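Subject: Re: [gronimon-users] Wrist view almost fully blocked when gripping soft plastic
List: gronimon-users
In-Reply-To: message from the Rustad bench

Replying inline, with most of the log trimmed.

> We have collected 321 demonstrations of the pick-and-drop task with
> the hand-held pair and the left-hand policy is still poor. It closes
> early, or closes on air. The right hand is fine with the same settings.
> The objects are frosted plastic, no two the same shape.

The right hand being fine tells you the timing and the export are probably sound. I would look at the left wrist view before touching the training settings. We had the same symptom at Cakavmont in September with clear packaging. A frosted part has very little edge against a pale background, and if the operator tilts the gripper back at the moment of closing, the background becomes walls and ceiling. The policy then learns to close on brightness.

> Is there a recommended wrist angle? The Jirnevura notes only say
> "natural".

"Natural" is not much use. What we do now:

1. Keep the fingers pointing down at the work surface until the part is gripped. Some tilt is fine during the carry. If you play back the left view at the moment of closing and most of it is room, discard that take. The piece between the fingertips in this one is the same sort of material as yours, and the upper half of the view is desk, column, shelving and the operator:

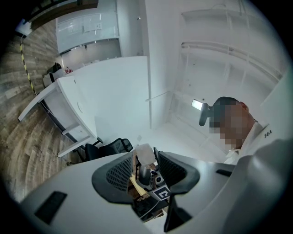 2. Check that the marker between the fingers is readable through the whole stroke. Opening width is computed from it. If it drops out for more than 7 consecutive frames our export script rejects the take, and I would not raise that limit. Interpolated widths look plausible in a plot and are wrong exactly where the fingers meet the part.

3. Close at a constant speed. People slow down near contact when they are unsure of the grip, then snap shut. Both halves of that get copied.

4. Start every take with both grippers held out in front, clear of the body, with the cube faces turned to where the head view can see them. Hold for a slow count of two before moving. The pose fit between head and wrist views is much steadier with a still start.

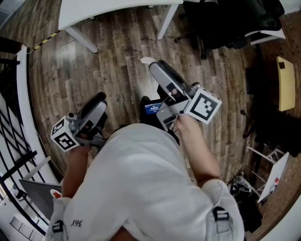 Both grippers held out over the floor, marker cubes in the head view.

> Could we fix it by adding more data? We can do another 50 per day.

You can, but fix the angle first. Out of 1702 takes in our second set we threw away every one with the tilt problem and retrained on the remainder. The smaller set did better on the same test parts. Adding takes with the same habit only makes the habit stronger.

If you do collect more, change the operator halfway through. One person's left wrist is a strong prior.

> Also considering going back to remote control for the left arm only.

I would not mix them in one set. With remote control the operator feels nothing at the fingertips, pauses before each grasp, and produces a different speed profile from the hand-held tool. We tried one arm of each and the two hands drifted apart in time during handovers. If you need remote control for parts that are awkward to reach, keep it as a separate set with its own task label and compare the two before merging anything.

Two smaller points:

- Loose cables. The wrist cable should run back along the gripper body and be tied down. If it swings through the wide-angle view it moves more than the part does.

- Exposure. Lock it on both wrist views before the first take. With automatic exposure the whole image changes each time the gripper swings past a lamp or a white wall, and frosted plastic is the first thing to disappear.

If you send me the left-hand width trace for ten takes, good and bad mixed, I can tell you fairly quickly whether the marker is dropping out at contact. Plain text columns, please. The list server strips anything larger.

The export script with the 7-frame check is in the Gronimon tools folder, under filters. It reads the old log format too, but you need to set the left and right labels by hand there, as the old format has them swapped on some units. Worth ruling that out before you recollect anything.

--
Cakavmont bench, gronimon-users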